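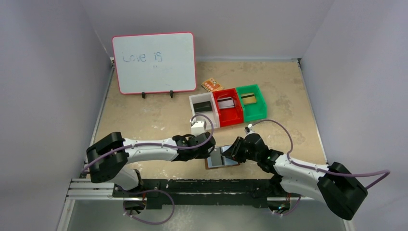 Upendo Koech wrote in after a month with the Provgate on her desk and said the thing she notices most is the quiet. Her old signing gadget beeped at every step, so she'd stopped using it in the evenings, and now she checks her coins whenever she feels like it.

We love hearing that! The Provgate is a small hardware wallet for people who want to keep their own keys and still get on with their day. It handles bitcoin and ether, it signs everything on the device, and your recovery words never touch your computer.

## What it's like to use

Plug it in, pick a PIN, write down the words on the card. After that you mostly forget about it until you want to send something. The full address scrolls across the screen in big plain letters (no squinting at the first four and last four characters), and you hold the side button to approve. Let go early and nothing is sent.

Our favorite part is the fee page. You see the network fee in dollars as well as in sats before you sign, and if the network is busy you can park the payment and come back to it – the draft stays on the device until you delete it.

Kimutai Nyamweya rewrote the backup menu from scratch this spring, and it's so much better. You can now test your recovery words without wiping anything.

## Specs

| | |
|---|---|
| Model | Provgate 2 |
| Connection | USB-C, no wireless |
| Coins | Bitcoin, ether |
| PIN | 4 to 12 digits |
| In the box | Wallet, cable, 2 recovery cards |
| Part number | 1486 |
| Price | 2995 Kenyan shillings |

## Good to know

The wallet has no battery, so it only runs while it's plugged in. Phones with a USB-C port work fine, but older ones need an adapter, sold separately. Cards from the first Provgate fit the new one too – just choose "Restore" at setup.

Orders placed before noon go out the same day from our Laizer counter, Sundays excepted.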